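Hedenow Flat Sheet, Blue

Bedding / Sheets / Flat sheets
Product code 418

The Hedenow flat sheet is a plain woven cotton sheet for everyday use. It is sold on its own, without a fitted sheet or pillowcases, and comes in Single, Double, Queen and King. Blue is the main colour in the range. White and stone are also available, and all three are made at the same mill to the same weight.

We stock it as a top sheet under a quilt or doona, as a loose cover over a made bed, and for guest rooms where the bedding is changed often. It is a mid-weight sheet. People used to very fine hotel cotton will find it firmer in the hand, and it stays a little crisp for the first few washes.

Details

Fibre: 100% cotton
Weave: percale
Hem: folded and stitched on all four sides, deeper at the head end
Colours: blue, white, stone
Sizes: Single, Double, Queen, King
Queen size: 245 x 266 cm
Packed weight, Queen: 715 g
Pack: one flat sheet, folded, in a cotton drawstring bag

Choosing a size

Measure the mattress across the top and down both sides, then add whatever you want to tuck under. Mattresses have become deeper over the past few years, and a pillow-top with a topper can use up most of the overhang on a sheet bought for an older bed. If your mattress is deeper than 35 cm, go up a size. The King works well on a deep Queen mattress and gives enough at the foot for a proper hospital corner.

If the sheet is going over the top of a quilt as a dust or pet cover, go up a size as well. A thick quilt raises the surface and takes length from both sides.

Putting it on over a quilt

Shake the quilt out first and let it settle. Lay the folded sheet at the foot of the bed with the deeper hem towards the headboard, open it across the width, then bring it up the bed. Two people can do a King in under a minute, one at each side. On your own, set one top corner, walk around and set the other, and pull the slack down from there.

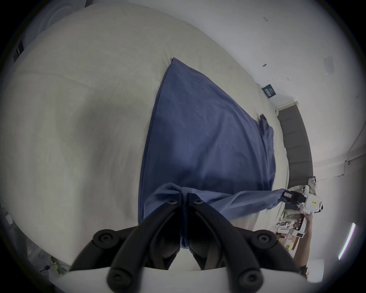
Smooth from the centre outwards with a flat hand. Percale creases more readily than sateen and will show fold lines from the bag until it has been washed. Most of these drop out overnight on a made bed. For a flatter finish, iron it slightly damp on a cotton setting, or take it out of the dryer early and put it straight on.

Upholstered bed heads can catch the top hem when a sheet is pulled up hard behind the pillows. Leave a hand's width between the mattress and the bed head when you tuck, or fold the top edge back over the quilt.

Washing and care

Wash before first use. Blue should be washed separately for the first two washes and with like colours after that. Warm machine wash, 40 degrees, ordinary detergent. No bleach and no optical brighteners on the blue or the stone. Line dry in the shade where you can — full summer sun will fade the blue along the peg line. Tumble dry on medium if needed. Expect up to 4% shrinkage in length, which is allowed for in the sizes listed.

Fabric softener is best avoided. It coats the cotton and the sheet takes longer to dry.

Changes to this product

The head hem was made deeper in May 2019 at the request of Katsuhiko Amano, who buys for our accommodation customers and wanted housekeeping staff to be able to find the top of the sheet by feel. Sheets from before the change have the same hem all round. The two versions can be used together and the blue is matched between them.

The Traltar sheet, which was a lighter percale in the same sizes, has been discontinued. The Hedenow is the closest replacement. Remaining Traltar pillowcases are in the clearance section and are a slightly greyer blue.

Ordering and returns

Singles and Queens are normally in stock. Double and King may take up to 2 weeks, longer in December. Accommodation and trade orders are packed in plain cartons without the drawstring bags unless you ask for them.

Unwashed sheets can be returned within 30 days in their bag. We can't take back a washed sheet because of a change of mind, but faults in the weave or stitching are covered for a year from purchase. Send a photo of the fault and your order number to Kamil Krajčí in customer service and he will arrange the replacement.

Also in this range: Hedenow fitted sheet, Hedenow standard pillowcase, Hedenow quilt cover.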